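How to Wash and Store a Heavy Wool Blanket

Wool felts when it is exposed to heat and agitation together. Check the care label first. If it says dry clean only, skip to the storage section.

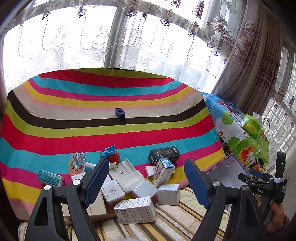 Honora Steyn
08/01/2023

Washing
Fill a bathtub with cool water to a depth of 6 inches. Add wool detergent at the rate given on the bottle. Press the blanket under the surface and leave it for ten minutes. Do not wring or scrub. Drain, refill, and repeat until the rinse water is clear.

On a striped blanket, test each dark color for bleeding with a damp white cloth before you start.

Drying
Roll the blanket in dry towels and press. Lay it flat on a rack, out of direct sun. Turn it after a few hours. Do not use a dryer.

Storage
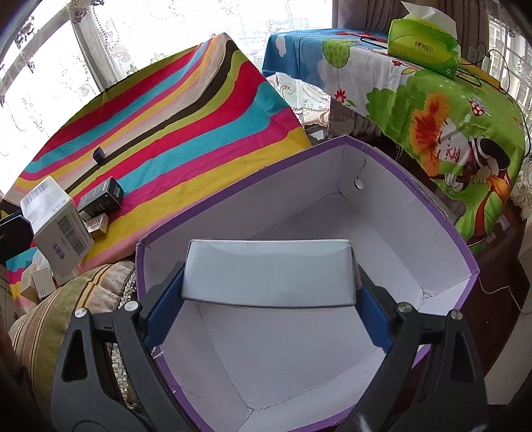

Moths lay eggs in soiled wool, so store only clean, fully dry blankets. Fold loosely and line the container with acid-free tissue. Cedar blocks lose their scent over time; sand them lightly each December. Refold along different lines when you do this, and check the seams and binding for larvae.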